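Obst, und andere Vorsätze

Im April fange ich jedes Jahr an, gesund zu leben. Meistens dauert das bis zur ersten Erdbeertorte.
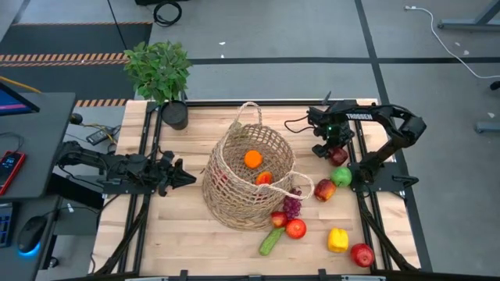
Theda Engelhardt ist schuld, wie fast immer. Sie hat mir am Telefon erklärt, dass man Obst nur isst, wenn man es sieht, und dass mein Gemüsefach im Grunde ein Friedhof mit Beleuchtung sei. Seitdem gibt es bei mir einen Korb. Geflochten, mit einem Henkel aus Seil, im Laden sah er nach Provence aus. In meiner Küche sieht er aus, als wäre jemand vom Picknick nicht zurückgekommen.

Die Orangen waren zuerst drin, das war leicht. Orangen sind gutmütig, die legt man hin und sie bleiben. Bei den Äpfeln beginnt die Diplomatie. Rote habe ich reichlich, dazu einen grünen, den ich aus Gerechtigkeitsgefühl mitgenommen habe und den wahrscheinlich wieder keiner essen wird. Legt man sie zuerst hinein, ist der Korb voll. Legt man sie zuletzt hinein, rollen sie. Und die Weintrauben müssen obenauf, sonst hat man abends Most.

Ungeklärt bleibt der Fall Gurke. Gleice Rezende meint, eine Gurke gehöre nicht in einen Obstkorb, und eine gelbe Paprika schon gar nicht. Botanisch seien beide Früchte, habe ich gesagt. Sie hat mich angesehen wie jemanden, der an der Kasse über Pfand diskutiert. In Siqueira, sagt sie, habe ihre Großmutter für Obst und Gemüse 2 getrennte Schalen gehabt, und an die Schalen sei man besser nicht drangegangen. Ich habe eine Großmutter gehabt, die Bananen im Backofen aufbewahrte. Wir kommen da kulturell nicht zusammen.

Gegen 4 Uhr Tee. Gleice hat einen roten Apfel genommen, ich einen Keks, aus Solidarität mit dem Apfel.

Abends noch die Ernährungs-App von Iveo ausprobiert, die Theda mir empfohlen hat. Cornflakes mit Milch eingetragen, dann das Käsebrot, dann nach langem Ringen auch die Kekse. Ergebnis: 916 Kalorien seit dem Mittagessen und ein trauriges gelbes Gesicht. Die Weintrauben hätte ich gern als Ausgleich verbucht, aber dafür muss man sie anscheinend essen. App gelöscht.

Die Gurke liegt jetzt wieder im Kühlschrank, die Paprika daneben, damit sie Gesellschaft hat. Morgen gibt es Salat. Oder ich rufe Theda an und sage, es habe Salat gegeben.

Kontakt | © Küchentagebuch Bevlow | Nach oben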